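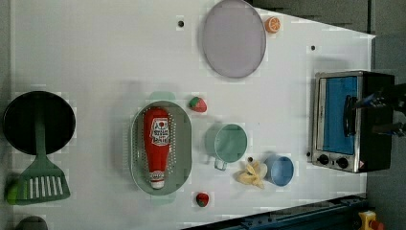
**Muvus kitchen tasks: progress report to Lawal**
Prepared by Hauwa Usman, 18 October 2023

The question for this period was whether one arm can clear a table after a light meal. So far the answer is partly. We logged 1073 attempts against a target of 1000. Single pick-and-place moves are now dependable for fruit and cups. Flat items are still poor, and plates and lids account for most of the failures.

Opening the oven door is the slowest chore. King-fai Tai has rewritten the approach to the handle and will run another 200 attempts on that step alone.

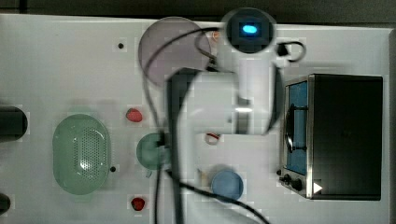 *Arm over the work table, with the colander to the left and the toaster oven to the right.*

Cable routing needs work. Taha Slaoui has asked Brokance for a quote on a shorter harness.

We would not put this in a home or a shop kitchen yet. A person does the same table faster and copes when something has been moved. The next 300 attempts will use changed layouts to test that point, and Yurani Condori will send the results in February. No change to the budget is requested.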